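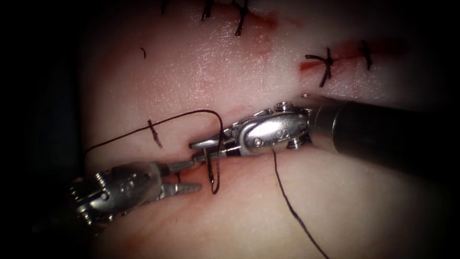
A curved needle and dark thread over a suturing practice pad.

The Long Ride Home

For people in Stondwood, the operation is often the easy part to plan. Getting back to the house and managing the next two weeks takes more work.

The hospital in Medina is some 70 miles from Stondwood by the valley road. Most surgery patients are sent home the same day or the morning after. A generation ago, the same patients might have stayed close to a week. Going home early suits many of them, who sleep better in their own beds and eat food they like. It also moves a lot of the work of recovery into kitchens and spare bedrooms.

The ride comes first. A patient who has been put under is told not to drive, and the hospital wants an adult to sign them out. In a town where many older people live alone, that can hold up an operation for weeks. The bus from Medina stops in Kastgate, which leaves a stretch of county road with no service at all. Neighbors fill the gap. Some do it for gas money and some will not take anything.

People who have made the trip offer the same tips. Bring a small pillow to put between the seat belt and a sore belly. Fill the prescription in Medina before leaving, as the drugstore in Stondwood closes at 5 p.m. and is not open on Sunday. Ask for the discharge papers in large print. Plan one stop, at Kastgate, where the gas station has a restroom without steps.

Then there is the house. Beds are too low, tubs are too high, and the laundry is in the basement. Many people set up on the ground floor for the first few days, with a recliner, a lamp and a table for pills and water. A shower chair helps. The loan closet in the basement of the Stondwood library has two of them, along with walkers, canes and a raised toilet seat, and there is usually a waiting list in November, when farm families schedule the operations they put off during harvest.

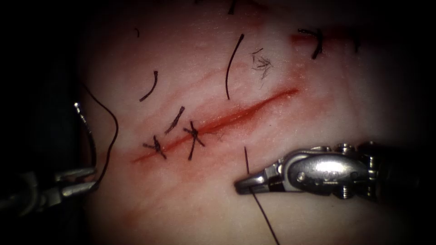

When can a person take a shower after going home with stitches?
It depends on the operation and the type of closure, so the discharge sheet is the place to look. Many patients are cleared to shower after a day or two, but baths, hot tubs and swimming usually have to wait until the surgeon says the wound has closed.

The discharge sheet gets read many times. It lists the warning signs that call for a phone call: spreading redness, pus, a fever, pain that gets worse instead of better. Families tend to call late. They do not want to bother anyone, or they worry they will be told to drive back to Medina over nothing. Nurses on the phone line would sooner hear from ten people who are fine than miss the one who is not.

Vustent, a home nursing service based in Kastgate, sends a nurse to Stondwood on Wednesday. The nurse sees up to 13 patients in a day, changing dressings, checking pill boxes and looking over the rugs and stairs. Patients whose trouble starts on a Thursday have a long wait for the next visit, and some of them end up in the emergency room for a problem that could have been handled at home.
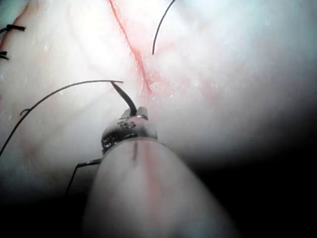 The service has asked the county to help pay for a second weekly visit. The cost is mostly mileage and driving time. A nurse who spends the morning on the road sees fewer people, and the insurance payment for a visit is the same whether the patient lives next door or at the end of a gravel lane. The request is expected to come up with the winter budget.

Video visits have taken some of the load. They work well for questions about medicine and less well for anything that has to be touched. Cell service is poor on the north side of town, so a few patients do their calls from the library parking lot.

Food is the other need that comes up. A person who can't lift a full pot for two weeks can't do much cooking. Churches bring meals for the first several days, then the casseroles stop, often at the point where the patient is tired of resting but not yet strong. Families who have been through it suggest spacing the meals out, one every other day, and asking for small containers that can be lifted with one hand.

Pets need a plan too. A large dog that pulls on the leash should go to a friend's house until the surgeon clears the owner to walk it. Cats can stay, but the litter box should be up on a bench so it can be reached without bending.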